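Votberg arm

The Votberg arm is a tabletop robotic arm designed and built at the Plemthorpe shared workshop in Fitdale. It was begun as a private project by Azlan Khoo, a member of the workshop, and later became a group build open to any member who had completed the bench safety course. The arm is used mainly for handling cloth, including picking up, turning and folding garments on a flat surface. Its name is taken from the street on which the workshop had its first premises.

Background

Khoo began work on the arm in a spare bedroom, using a secondhand base and a set of hobby servo motors. The first version could lift small blocks but lacked the reach to work across a full-sized shirt. In October the project moved to Plemthorpe, where members had access to a laser cutter, two 3D printers and a bench that could be left set up between sessions. The servo motors were replaced at that time with geared stepper motors, and the base was bolted to the bench.

The choice of cloth as the main subject of the project followed a members' meeting at which several proposals were put forward, among them a chess-playing arm and a machine for sorting screws. Cloth handling was selected on the grounds that the materials were cheap and that mistakes would cause little damage. The chess proposal was later taken up separately and did not progress beyond the board.

Design

The arm has 4 powered joints, not including the gripper. Each joint is driven by its own motor through a belt, and the belts can be tightened from outside the housing with a hex key. The upper and lower sections are made from aluminum tube joined by printed collars. Early collars cracked along the layer lines under load and were redesigned with thicker walls.

Control is provided by a single-board computer mounted beneath the bench. The software, known as Kováčik, was written by members and is kept in the workshop's shared folder along with the wiring drawings. Kováčik stores each movement as a list of joint positions, which may be recorded by guiding the arm by hand or entered from the keyboard. The operator can slow any stored movement to 40 percent of its normal speed for testing.

The power supply is fitted with an emergency stop button at the front edge of the bench. Workshop rules require that a second member be present whenever the arm is running.

Gripper and camera

The gripper has two fingers, carried on angled arms that spread outward from a central joint. Broad, flat pads are fitted at the ends of the arms. A small camera is mounted close to the gripper so that the view moves with the hand. Its picture is shown on a monitor beside the bench and may be saved during a run for later study.

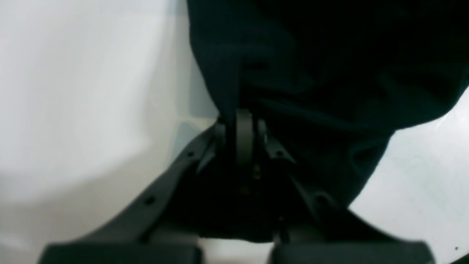
Dark fabrics have presented a continuing difficulty. Folds in black or navy cloth show little contrast, and the edge-finding routine in Kováčik tends to treat an entire garment as a single shape. The group has obtained better results by working over a white surface, against which the outer edge of a dark garment stands out clearly. Inner folds remain hard to detect. Members have tested a side lamp for this purpose, but settings that suited one fabric often failed with the next.

A further problem concerns loose cloth falling across the gripper. Material that hangs over the upper part of the hand may block the camera or be drawn toward the joint as the fingers move. The operating notes instruct users to halt the arm and clear the cloth by hand before continuing.

Testing

The group keeps a handwritten log of all runs. In the longest series of tests, the arm attempted to pick up a cotton dish towel 98 times over several sessions, with the position of the towel changed before each attempt. Failures were most common when the towel lay completely flat, leaving the fingers no raised edge to grasp. A routine that pushes the cloth into a small ridge before closing the fingers was added as a result.

The main belts are replaced after 3000 cycles. The count is kept by the software and reset by the member who carries out the work.

Use at the workshop

The arm is normally run on Sunday afternoons, when the bench is reserved for the project. New members begin by recording a simple movement without cloth and are then shown how to adjust the belts. Printed parts are available to members who wish to build their own copy, although the drawings for the current base have not yet been completed.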